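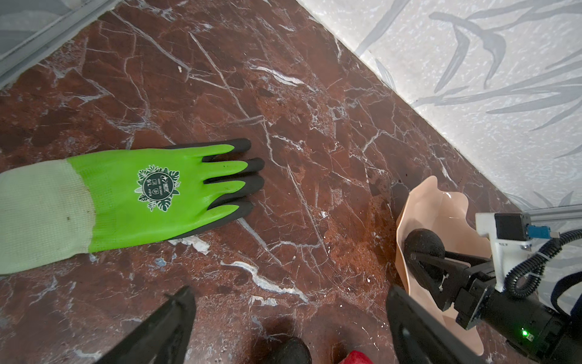
How to Wash Coated Garden Gloves
By Ratree Nilsuwan

Knit gloves with a rubbery coating on the palm and fingers last a lot longer if they get washed now and then. Dried soil works into the cuff first, and after a while the knit goes stiff and the coating starts to peel where it meets the fabric. Washing a pair takes 10 minutes of work, plus drying time.

These steps are for thin coated gloves, green or any other color. Leather gloves need a different method. Do not use this one on gloves that have had weed killer or other chemicals on them. Check that product's label first.

What you need

A small basin or bucket
Mild dish soap
An old toothbrush
A dry towel
A clothesline or rack in the shade

Step 1. Lay the glove flat
Put it on a hard floor or a table you can wipe afterward. Tile or marble is fine. Smooth out the fingers and pull the cuff straight. Look for splits between the fingers and thin spots at the fingertips. A split in the coating can't be fixed by washing, so put that glove aside for dry jobs.

Step 2. Knock off the loose dirt
Take the gloves outside and slap them together a few times. Turn the cuffs down and shake out any grit. Sweep the floor where they were lying.

Step 3. Wash the outside
Fill the basin with lukewarm water and a small squirt of dish soap. Put the gloves on and rub your hands together as if you were washing them. Use the toothbrush on textured fingertips, going in small circles. Go lightly over any printed logo or size mark. I scrubbed the size off a pair of Bolledo gloves last June and had to write it back on the cuff with a laundry pen.

Step 4. Wash the inside
Take the gloves off and turn the cuffs back as far as they will go. Don't force the fingers inside out. Let the gloves fill with soapy water, squeeze them gently, and empty them. Repeat until the water comes out clear.

Step 5. Treat the cuff
Light-colored cuffs hold brown stains. Rub a drop of soap into the knit and leave it for 10 minutes before brushing. Old plant stains may stay. Skip the bleach, which weakens elastic.

Step 6. Rinse and dry
Rinse in cool water, then roll the gloves in the towel and press. Hang them by the cuff, fingers down, for a few hours. Turn the cuffs back up halfway through. Keep them off radiators and out of the dryer.

Storing them
Clip each pair together at the cuffs and hang it on a hook.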